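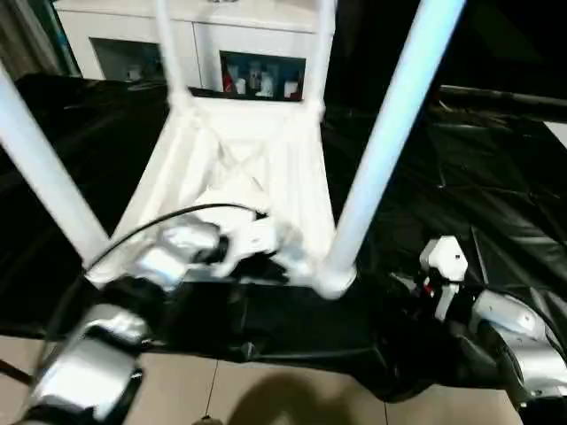 White plastic chair turned upside down on the black sheet, X pattern showing under the seat.

Cleaning and painting white plastic chairs — legs first or seat first?

1,319 views
12 comments
135 shares

safta_rusu
June 6, 2024
I have a set of white plastic chairs to do over before my sister's family comes to stay in Furkbridge. They have lived on the back patio for years and the white has gone dull, with a chalky feel on the backrests. Plan is to wash them, let them dry overnight, then spray them white again. I bought the Voicu primer for plastic and a satin white topcoat from Cadwood.

The question is the order. I was going to do each chair upside down first: underside of the seat, all four legs, let that set, then flip it and do the top of the seat and the back. My husband says do the top first while you still have patience, and then who cares about the underside. Has anyone done a whole set?

porchlight_dan
Upside down first. The top is what people look at, so it should be the last thing you touch. If you paint the top first and then flip it, you are setting fresh paint down on plastic sheet and it will stick. Ask me how my first two came out.

mintjulep88
Same order here. Give it a full day before you flip it, whatever the can says.

grout_and_about
I'm going to disagree with the whole project. Don't paint them. Paint on those chairs looks good for one summer and then flakes off the arms and the front edge of the seat, where your legs rub. Chalky white plastic usually comes back with a good scrub. Warm water, dish soap, baking soda paste on the bad spots, rinse, done. If that doesn't do it, Amard gel on a nylon brush, ten minutes, rinse well. Wear gloves.

porchlight_dan
Mine have held up three summers with primer. No flaking.

grout_and_about
Are they in the sun? Mine were in full sun.

porchlight_dan
Covered porch, so no. Fair point.

safta_rusu
Ours get sun all afternoon. I'll try the scrub on one chair before I open any paint, then.

Second question. The underside of the seat has a crossed pattern molded into it and raised sides all the way around, so when the chair is upside down it's a tray. Any water I put in there is going to stay there. Do I need to get the underside really clean if I end up not painting?

kettle_on
You need to get the spiders out at least. I do mine with a bottle brush along the ridges and an old toothbrush in the corners where the legs join the seat. Then tip the chair on its side and let it run out.

mintjulep88
Hose on the jet setting. Two minutes per chair. I wouldn't take a toothbrush to a patio chair.

kettle_on
The jet doesn't get the green stuff out of the corners. It takes the top layer off and leaves the rest, and then it's back in a month.

safta_rusu
I did the first chair this morning, so an update. I put the black sheeting down and started with the chair upside down, like everybody said. That was fine for the legs and the middle of the seat. The inside corners were harder to reach, so I changed to having it on its back with the legs up.

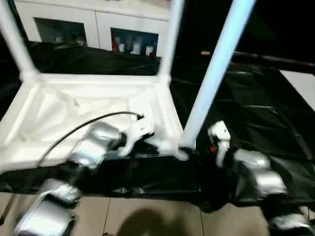
I like it better that way for the joints where the legs meet the seat. You can get a brush around the whole joint and the dirty water has somewhere to go. The downside is that the backrest takes the weight, so I would not do it like that with fresh paint on the back. For washing only, no problem.

Soap and baking soda took care of most of the chalk. The armrests needed the Amard gel, and I gave them two rounds of it. There is one gray scuff left on the front edge that I don't think is coming out. I'm calling that chair finished without paint. The primer is unopened and Cadwood will take it back with the receipt.

grout_and_about
Glad to hear it. For the scuff, try a melamine sponge, but go light or you'll have a shiny patch next to a dull one.

porchlight_dan
I'd still keep one can. You may have a chair in the set that's worse than that one. I had a couple with stains that went right into the plastic and no amount of scrubbing moved them.

mintjulep88
How slippery was the sheeting when it got wet? I tried that once and the chair slid every time I leaned on the brush. I went back to doing them on the grass.

safta_rusu
It slides some. I put my foot against the backrest. Grass would be easier but we have more dirt than grass at the moment, and I'd be washing them twice.

kettle_on
Old bath towel under the chair fixes the sliding. Also put a coat of car wax on the seats and arms when they're dry. Mine were waxed last November before they went in the shed and they only needed a wipe this spring.

grout_and_about
Not on the seats, please. I waxed the seats once and everybody slid forward through dinner. Arms and back only.

kettle_on
You have to buff it off.

grout_and_about
I did buff it off.

safta_rusu
Arms and back, then. I'll do the rest of the set over the next few evenings and keep one can of the white in case, as Dan said. Thanks, all.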